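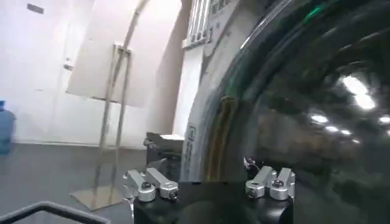

Washing for the Neighbors: A Talk with Augustina Laryea

Augustina Laryea has run the wash-and-fold service in Voncombe for three years. Before that she worked in the linen room of a hotel in Skirkuldale, where she learned to fold a fitted sheet and, she says, to stop apologizing for being particular.

"At the hotel everything was white," she said. "You had one problem, and it was stains. With household laundry you get a wool sweater balled up inside a beach towel, and a pen in somebody's pocket."

She checks every pocket before a load goes in. Coins and hair ties go into an envelope with the customer's ticket number on it. The oldest envelope on her shelf is number 339 and holds a house key. She has called the customer twice.

Most of her trade is families and older people who live alone. Lorraine Treloar, a customer since the first summer, brings in bedding and does the rest at home. "I can't wrestle a comforter anymore," Treloar said. "I drop it off at eight in the morning and it's back on the bed that night."

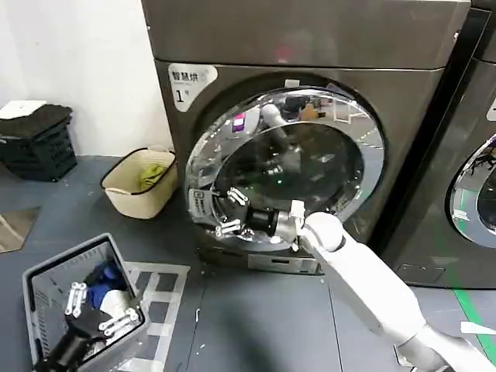
Laryea thinks most people use too much detergent. When towels come in stiff, she washes them again with none at all and watches for suds. "If there's foam, that's last month's soap," she said. She also keeps fabric softener away from towels, and she dries down comforters on low heat, stopping them to shake out the clumps by hand.

Her prices went up in July for the first time. A bag of up to 20 pounds now costs more than she would like, and she lost a few regulars over it. Hemi Doolan, who handles deliveries, told her to expect that. Two of them have come back.

Asked whether she would open a second shop in Lornach, Laryea said she had looked at a place there and didn't care for the drains. She would prefer to hire one more person and close earlier.

At home, her own laundry waits until the basket is full. "My daughter says I should bring it to a professional," she said. She does it late in the evening, with the radio on, and she doesn't iron.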